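A **power strip**, also called an extension block or multi-outlet strip, is a row of electrical sockets in a single housing, fed by one flexible cord. It lets several devices draw power from one wall outlet. Strips are used in homes, offices and workshops, usually on the floor behind furniture or on top of a desk.

## Housing and cord

Most strips have a long, narrow body molded in white, gray or black plastic. The sockets are set in a single column or in two. Some makers give the socket panels a different color from the housing, such as blue on white, so that the openings are easier to find in poor light. The cord normally leaves from one end, which allows the strip to lie flat along a wall or a table edge.
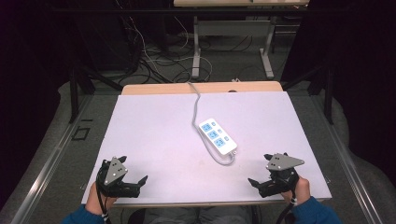

## Socket patterns

A strip sold in only one country usually has one type of socket. Strips meant for wider sale may combine patterns on the same panel. The Pallthorpe catalog of desk and bench fittings has 587 entries, of which 31 are power strips, and 11 of those have combined panels.

Splayed flat slots are used in Australia, New Zealand and China, among other places. Parallel flat slots belong to the North American pattern. A plug should enter fully and without force.

## Placement

A strip should lie on a hard, dry, level surface with its sockets clear. A bare tabletop is suitable if the cord can hang without pulling on the housing. Strips should not be covered with rugs or papers, and one strip should not be plugged into another.
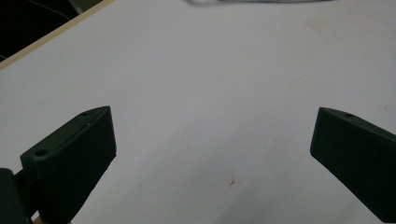 *Maintained by: Wevton Bench Equipment Group*

The cord should be run in wide curves. Tight bends near the housing put strain on the conductors. Flasteck, a maker of cord clips, suggests a clip every 20 inches on long runs. Softić sells a similar clip with an adhesive back. 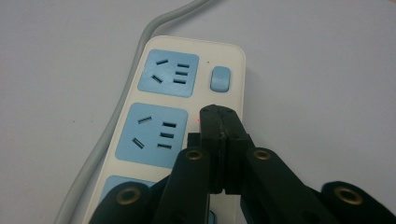 *Power strip with light blue socket panels and a gray cord*

## Load

The total current drawn by all connected devices must stay within the rating marked on the strip. Heaters, kettles and other high-draw appliances should be plugged directly into a wall outlet. A strip with a cracked housing or a damaged cord should be replaced.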